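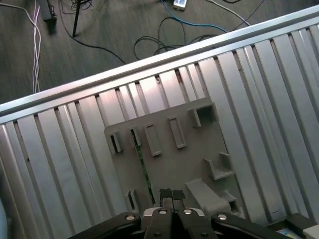 The apprentice training centre at Flarkmont takes in new trainees each January. Its head of training, who has held the post for three years, met us in the centre's office to discuss recruitment, night classes and the coming move to Grurnberg.

Applications have risen. The centre received 112 for the present intake and was able to offer 40 places. "We should have liked to take more," the head of training said. "The limit is teaching staff. A good fitter does not always wish to teach, and those who do are often needed by their employers during the day."

Asked whether school results were given too much weight, the head of training replied that the rules had been changed. Applicants now sit a short paper in arithmetic and drawing, followed by an interview. "We had been turning away people who could read a drawing perfectly well but had left school without the right certificate. I was never comfortable with that."

Evening classes present a different difficulty. Most of those attending have already worked a full shift, and numbers fall during the winter. The start has been moved to half past six, and the Keltier bus now stops at the gate. Attendance has improved, although the second-year mathematics group remains small, with 20 on the register.

The centre's course book, known to staff as Miranda after the town where it was first printed, is also under review. The chapters on measurement will be kept. Those on workshop records are to be rewritten, as many firms no longer keep them on paper.

On the move to Grurnberg, the head of training was cautious. The new building has larger classrooms, but it is further from the railway station, and trainees under eighteen may need help with fares. "We have asked for a travel grant and have not yet had an answer. Parents ask me every week, and I tell them the same."

Present trainees will complete their courses at Flarkmont.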